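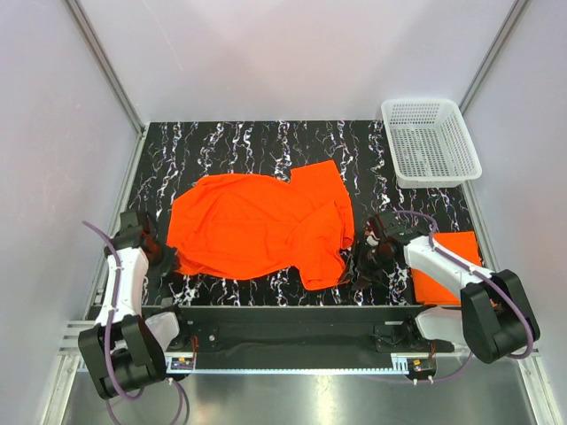
Khôi Phí thinks I'm calling too many Redwings. Half the faint ones in the small hours, he says, could just as easily be Blackbird, and if all I've got is the last scrap of a call with no start to it then I should leave it as thrush and move on. He went through a batch of my clips over lunch and put a query against every one where the descending part was lost in the hiss. Fair enough! I've gone back over the lot with that in mind, so what follows replaces whatever I scribbled earlier.

Jutley roof, November, night flight calls

Recorder: the old Noler, on the flat roof, mic pointing straight up in the bucket. Second unit (Hoàng) at the far end by the water tank. Both running from dusk to dawn. Wind very light from the east, low cloud all evening, a spell of drizzle some time after 1 a.m. and then clearing. A lovely night for it and I could hear Redwings from the back door while I was making tea, always a good sign.

Gorkik pulled out 1,226 clips from the Noler once I'd turned the threshold down. I've looked at every one by eye and listened to anything that wasn't obvious. 932 are Redwing and I'm happy with all of those, post-Khôi. The rest are a mixture: Blackbird, Song Thrush, a few Fieldfare, the thrush pile (see below), and a great deal of rain on plastic.

I should say that I've never had a night like it here. They came in pulses. Nothing for ages, then call after call with hardly a gap, then quiet again. The biggest rush was just before the drizzle and it stopped dead when the rain began. Whether they stopped flying or I stopped hearing them I can't say, the noise floor goes right up once the bucket starts pattering. Would love to know what somebody a few miles inland had for the same hour.

Redwing v Blackbird, notes to self after the telling-off

Redwing: long, thin, sliding down. On the sonogram a good one looks like a slightly fuzzy line drooping to the right. The fuzz is a fast wobble and on distant birds it smears out, so the line looks clean when it isn't.

Blackbird: more of a rolling, buzzy sound, and flatter, without the steady droop. Close ones are easy. Far ones lose the buzz and that's where I've been going wrong, I think, because a faint flat line gets tidied up in my head into a faint drooping one.

Song Thrush: short tick, over before you've noticed it. No trouble unless it's a raindrop. Raindrops go all the way up the page from bottom to top, the bird doesn't.

New rule for this site. If I can't see the start of the call, it goes in the thrush pile. If I can see it but two listens give two answers, thrush pile. No going back to rescue them later in a good mood.

The other things

Six clips of something I'm very excited about and trying to be calm about. Loud, at the low end, a clear whistled note with a second softer one after, 3.40 a.m. or thereabouts on the Noler's clock (which drifts, must check it). I think Golden Plover. Khôi listened on the good headphones and said yes to the first two clips and "probably the same bird" to the rest, so I'm logging it as one bird passing over, calling repeatedly. It's on the Hoàng as well but weaker, so it went over the house end.

Wigeon, a proper whistling party of them, just after midnight. You can't put a number on a flock from calls so it goes down as present.

Robin, plenty, all local as far as I can tell. The one in the hedge sings under the streetlight all night and the detector adores him. I've binned everything from that bird and it isn't in the total.

One clip I can't do anything with. Nasal, rising, very short. Not a heron, not a gull that I recognise. Saved in the odds folder, please have a go if you're passing.

Hoàng against Noler

Ran the same Gorkik settings over the Hoàng file for comparison. It hears fewer thrushes and less rain. The two go together, I suspect: the water tank shelters it from the drips and also takes out a good slice of sky. Where both units have the same call the Noler is nearly always the louder. I'd like to swap them over for a night before blaming the mics.

Clock problem: clapped in front of both at the start and again at the end, and the claps don't line up at the end. The Noler is losing time. Not by much but enough that you can't match calls automatically, I had to slide one file along by eye for each hour. Next time clap in the middle too, if I'm up. (I will be up.)

How to count, still arguing

Clips aren't birds. Khôi wants everything reported as calls and left there. I'm with him mostly, though I like the trick of cutting the night into 10-minute blocks and just marking each as Redwing or no Redwing, so that one chatty bird can't swamp things. Have done it both ways in the sheet. The pulses show up nicely in the blocks, the gap after the drizzle even more so.

To do

Swap the two recorders over.
Fresh film over the bucket, the old piece is slack and drums in the rain.
Reset the Noler's clock against the phone.
Re-check last month's Redwings under the new rule. Dreading it slightly, some of those were very faint.
Send Khôi the plover clips uncompressed, he only had the small files.
Forecast has the wind staying easterly and dry until morning, so both units are going out again tonight. Batteries on charge now.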